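Jesham Technical College Students to Show Two-Arm Packing Project in May

JESHAM. Students in the second-year automation class at Jesham Technical College will show their final project to the public on a Friday evening in May. The project, named Nimon, is a pair of robot arms that share the job of bagging groceries and tying the bag shut with a ribbon.

The class has 41 students this year, the largest group since the course began. They have worked in teams through the winter and spring, with each team taking one part of the job. One team wrote the motion programs for the left arm and another did the same for the right. A third team handled the work area, the wiring and the safety checks.

Both arms are mounted on one black rail and reach in over a marble-patterned tabletop. The students practice with a small basket of produce and clear plastic bags. Clear bags were chosen early on as the harder test, as thin plastic folds and creases in a different way each time it is put down.

Ribbon handling has taken up most of the class time since March. Each arm has to hold its end firmly enough to keep the ribbon tight but must not pull it out of the other gripper. The students began with short lengths of cord and moved on to ribbon once the two arms could keep pace with each other. 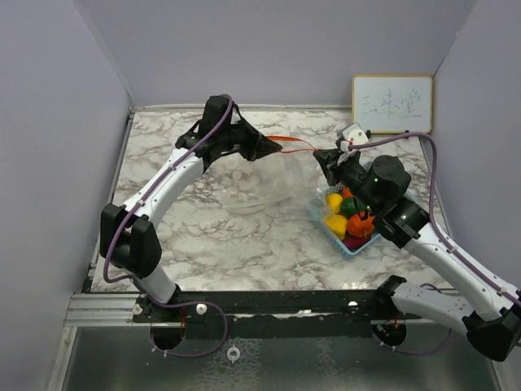 What visitors will see

The evening opens at 6 p.m. in the main workshop. The students will run the arms in 3 sessions, with a break between sessions to reset the table and answer questions. Each team will also have a table of its own with notebooks, test logs and early gripper parts. Visitors may look through the notebooks but are asked to stay behind the floor line while the arms are moving.

The college will log every run during the evening, including the ones that fail. The class set itself a target of 200 logged runs before the end of the term and is almost there. The logs will count toward the students' final grades, along with a written report from each team.

Support for the project

Local machine shop Drillska cut the mounting plates and gave the class 2 days of shop time in the fall. Krūmiņa, a family grocery near the college, supplies the produce for practice sessions.

Nimon will stay in the workshop after the term ends. Next year's class will take over the programs and logs and will work on packing a wider range of goods.

Admission is free and no ticket is needed. Parking is available behind the workshop building, and the side entrance has step-free access. Children under 12 must come with an adult. Schools that want to bring a group should contact the college office ahead of time so that a session can be set aside for them.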